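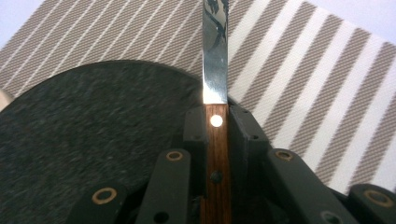
How to Care for a Knife with a Wooden Handle

A wooden handle feels good in the hand, but it needs more attention than a plastic one. I learned this from my neighbor Liette Doucette, who still cooks with her mother's knives. The whole work takes 10 minutes, plus one night of waiting.

What you need: a soft sponge, mild dish soap, two dry cloths, and food-safe mineral oil. Do not use olive oil – it becomes sticky and smells bad after some weeks.

Step 1. Wash by hand
Wash the knife right after cooking, with warm water and a little soap. Keep the sharp edge turned away from your fingers. Never leave the knife in the sink, and never put it in the dishwasher.

Step 2. Dry the joint and the rivets
Wipe the blade from the back side, never along the edge. Then press the cloth well where the steel meets the wood, and around each rivet. Water likes to stay in these places.

Step 3. Oil the wood
The handle must be fully dry before you begin. Put 2 drops of oil on a clean cloth and rub along the grain. Old, pale wood can take a second coat.

Step 4. Wait and wipe
Leave the knife overnight on a dry cloth, away from children. In the morning, wipe off the oil that did not go in. If the handle still feels slippery, wipe it again before you cut anything.

I repeat the oil every two months, and more often in December, when the heating makes the air in my kitchen very dry.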